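Uldale Station, Maintenance and Setup Meeting
Minutes
September 2024

Present: Rocío Quintero (chair), P. Lindqvist, D. Amaro, T. Wozny, S. Beal (minutes)
Apologies: J. Farrow

1. Minutes of the last meeting

Accepted with one correction. Under item 4 the replacement wrist cable was listed as fitted. It had been ordered but was still in receiving. It has since been fitted, see item 3 below.

2. Status of the station

T. Wozny reported that Uldale has been back on the regular schedule for two weeks. The station completed 397 marker pick-and-place runs in that period. The log shows 11 stops. Most were on the gripper force limit, when the fingertip came down on the table instead of beside a marker. The others were a lost connection to the arm controller, and all of those came before the cable was changed.

D. Amaro asked whether the force limit should be raised. The chair said no. The limit was set in March after the old fingertip was bent and it will stay where it is until the table height has been measured again. T. Wozny said the stops are annoying but a restart is quick if the operator homes the arm first. Some operators are not doing that. A reminder will go on the station sheet.

3. Wrist cable

P. Lindqvist fitted the new cable and rerouted it with more slack at the wrist. The old one had been clamped too close to the connector and the jacket was split. He left a longer loop, checked it through the full range of the wrist by hand with the power off, then again at slow speed. It did not catch.

He noted that the loop should be looked at weekly. If it works its way down toward the gripper it can be pulled in when the wrist turns. The clamp is held by a single screw and has come loose once already. Thread locker to be used next time it is off.

Cable ties are not to be pulled tight on this arm. There was some discussion about switching to hook-and-loop straps. Agreed to try them on Uldale first and leave Corner as it is.

4. Fingertips

The fingertips now on the station are from the batch Ayala sent in the summer. S. Beal said they hold round barrels better than the previous ones but wear faster at the point. P. Lindqvist has been changing them when the wear can be felt with a thumbnail. The chair would like a number to go by. D. Amaro will measure the used pairs in the drawer and propose one.

Until then, tips are to be changed in pairs, never one at a time. After a change the gripper has to be closed fully and re-zeroed before the arm is moved. This was skipped once last month and the gripper reported itself open when it was shut, which cost most of an afternoon.

5. Table height and calibration

The table was shifted when the floor was cleaned and nobody rechecked it. T. Wozny measured the far corner low by eye and thinks one foot needs to be turned up. To be done with a level before the next calibration.

Calibration itself is due. The procedure on the wiki still describes the Ketov bracket, which was taken off this station. Rocío Quintero will rewrite that page. In the meantime the order is: level the table, tighten the base bolts, home the arm, touch off at the four marked points, save, then run the slow check with the table clear. D. Amaro asked for the save step to be printed in bold since it has been missed before. Agreed.

The scuffs on the tabletop were raised again. They do not affect picking. Reflections from the ceiling lights are a bigger concern for the cameras, and a matte sheet was suggested. S. Beal pointed out that a sheet would change the friction and the height together, so it should not go on until after calibration. Left open.

6. Markers and start layout

Operators have been starting runs with the markers lined up neatly. The task sheet asks for them to be spread out loose at mixed angles, with the basket behind them and within reach of the gripper. T. Wozny will go over this with the evening shift.

Dried-out markers can stay in use. Anything with a cracked barrel or missing cap is to be taken out, as the cap changes where the gripper closes. The spare box is low. Order of 40 approved, mixed thick and thin, and to include highlighters.

7. Any other business

D. Amaro asked who holds the key to the spare motor cabinet. It is in the top drawer of the bench and should go back there.

The emergency stop at Uldale was tested and worked. The tag had not been signed. P. Lindqvist signed it at the end of the meeting.

8. Actions

Measure worn fingertips and propose a limit: D. Amaro
Level table, turn up the low foot: T. Wozny
Rewrite calibration page: R. Quintero
Hook-and-loop straps on Uldale: P. Lindqvist
Add homing reminder to station sheet: S. Beal
Order markers: S. Beal
Start layout with evening shift: T. Wozny

Next meeting in 6 weeks, same room. Calibration results to be sent out beforehand so they do not have to be read aloud. The group moved to the station after item 8 to go over the cable loop and the start layout with T. Wozny.
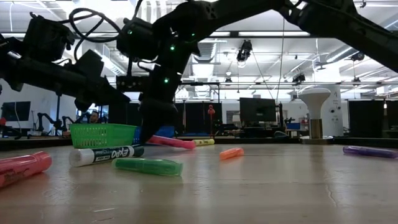
P. Lindqvist asked that the weekly cable check be added to the list above under his name. Agreed. Meeting closed.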